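PERKESHOLM TEXTILE HANDLING GROUP
Working Party on Good Practice for Hand-Held Grippers and Robot Folding Cells

Minutes of the meeting held on 30 September 2020

Present: Ilse Schouten (Chair), Elie Tarawneh, Geert De Haan, Anastasia Margaritis, Radomir Vidmar (minutes)
Apologies: Van Loon (no delegate available)

1. Opening and previous minutes

The Chair opened the meeting at the Perkesholm site. The minutes of the previous meeting were approved with one correction: under item 4, "cell operator" should read "gripper operator." Mr. De Haan asked that the two terms be kept apart in all future papers. Agreed.

2. Matters arising

Werico has returned its comments on the draft code. Most concern Section 2 (Guarding) and were referred to Mr. Tarawneh. The comments on Section 5 were taken under item 3. The Cluvach site has not yet confirmed who will sign its inspection log, and the Chair will write again.

3. Draft code, Section 5: Handling of garments with the hand-held gripper

Ms. Margaritis presented the revised text. Section 5 applies wherever an operator uses a hand-held gripper to record garment handling for later use in the folding cells. The cells repeat what the operators do, and poor habits at the table have been found again in cell trials at Cluvach.

The following wording was considered clause by clause.

5.1 The table shall be plain and flat, and shall be wiped down before each session. Adopted without change.

5.2 Garments waiting to be handled shall be kept to one side of the table, and the garment being handled shall lie apart from them. Werico had asked for a marked line between the two areas. Mr. De Haan considered that a line on the table would itself appear in the recordings and should be avoided. The clause was adopted without a line.

5.3 The operator shall take hold of a garment at a firm edge, such as a waistband, hem or collar, and shall close the jaws fully on the fabric before lifting. Mr. Vidmar asked whether pockets should be excluded by name. It was agreed to add "and not by a pocket or pocket flap."
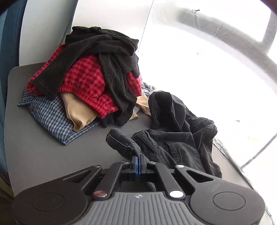 5.4 The operator shall not pull a garment from beneath others. Garments shall be taken from the top of the pile. Adopted.

5.5 Finger pads shall be checked for wear at the start of each shift and replaced in pairs. Mr. Tarawneh reported that Cluvach had replaced single pads, which left the grip uneven. The clause was adopted with "in pairs" retained.

5.6 Strong daylight behind the table shall be reduced by blinds or by turning the table. Ms. Margaritis noted that dark fabrics are the hardest to judge against a bright window. Werico objected to the cost of blinds. The clause was adopted as a recommendation, with "shall" changed to "should."

4. Review of recordings

Mr. Tarawneh reported that 3,300 recordings had been submitted for review, of which 1,398 had been checked against the draft code. Of those checked, 325 were set aside for breach of clause 5.3 or 5.4. Mr. De Haan asked that the two causes be reported separately. Mr. Tarawneh will do so in the next report.

5. Any other business

Van Loon has asked to receive the draft code before it is sent to member sites. No objection was raised.

6. Next meeting

The next meeting will be held in November at Cluvach. Ms. Margaritis will circulate the amended Section 5 beforehand.

The Chair closed the meeting.

Minutes recorded by R. Vidmar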